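Chapter 4
Heat Transfer in the Home Kitchen

4.1 Introduction
4.2 Conduction and contact
4.3 Convection in air and water
4.4 Radiant heating
4.5 Heat storage in dishes and cookware
4.6 Worked problems

After reading this chapter you should be able to identify the main path by which heat reaches a given food, write a simple energy balance for a small appliance, and estimate how fast a served dish cools on its plate.

4.1 Introduction

Chapter 3 treated heat as a quantity: how much energy is needed to raise a known mass of material from one temperature to another. It said nothing about how the energy gets there or how long the process takes. Those two questions are the subject of this chapter.

Heat moves from a hotter body to a cooler one by three paths. In conduction, energy passes through a material, or between two materials in contact, with no bulk motion of the material itself. In convection, a moving fluid carries the energy with it. In radiation, energy leaves a surface as electromagnetic waves and is absorbed by another surface, and no material is needed between the two. In most kitchen processes all three are present, but one of them is usually large enough that the others can be treated as corrections.

The first step in any problem is therefore to decide which path dominates. A slice of bread in a toaster is heated mainly by radiation from the wires on either side of it. The same slice in a dry skillet is heated by conduction through the points where it touches the metal. In an oven with a fan, moving air does a large share of the work. The browning reactions at the surface are the same in each case, but the pattern of browning differs, and a careful look at the pattern will often reveal the path.
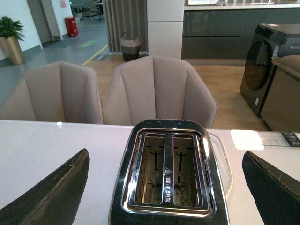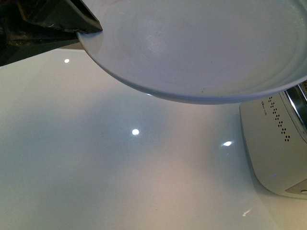

Figure 4.1 Objects used in the discussion: a two-slice toaster (first) and a white plate (second).

Consider the energy balance first. An appliance rated at 1000 watts draws 1000 joules of electrical energy each second. If it runs for 50 seconds, the energy supplied is

E = P t = (1000 W)(50 s) = 50,000 J

Only part of this energy ends up in the bread. The rest warms the metal parts and the outer body, heats the air that rises out of the slots, or leaves as radiation that misses the bread. The ratio of the energy absorbed by the food to the energy supplied is called the heating efficiency. It depends on the slot width, the condition of the reflecting surfaces, and whether both slots are filled. A single slice in a two-slot appliance will generally give a lower figure than two slices, provided that both slots are heated.

Water adds a second term to the balance. Fresh bread contains a good deal of it, and the surface cannot rise far above the boiling point until the outer layer has dried. During this stage most of the absorbed energy goes into evaporation, and the color changes very little. Once the layer is dry its temperature climbs quickly and browning begins. This is why a small increase in time near the end of the cycle has a large effect on color - a result that students often find surprising when they first plot it.

The dish that receives the food has a part in the problem as well. Hot toast laid flat on a cool plate loses heat by conduction where the two touch. It also gives off water vapor, some of which condenses on the plate and softens the lower face. Warming the plate beforehand reduces both effects. Section 4.5 treats the plate as a heat store and shows how its mass and specific heat set the final temperature of the pair.

Symbols are the same as in Chapter 3, with two additions. The letter h stands for the convection coefficient, in watts per square meter per kelvin, and the letter k for thermal conductivity, in watts per meter per kelvin. Temperatures are in degrees Celsius except in radiation problems, where absolute temperature must be used.

4.2 Conduction and contact

Let a flat slab of thickness L separate two surfaces held at temperatures T1 and T2, with T1 the higher. When conditions are steady, the rate of heat flow through an area A is

Q = k A (T1 - T2) / L

The equation assumes that k is constant through the slab and that no heat escapes at the edges. Both assumptions are fair for a thin metal pan and poor for a thick piece of bread, in which k falls as the crumb dries.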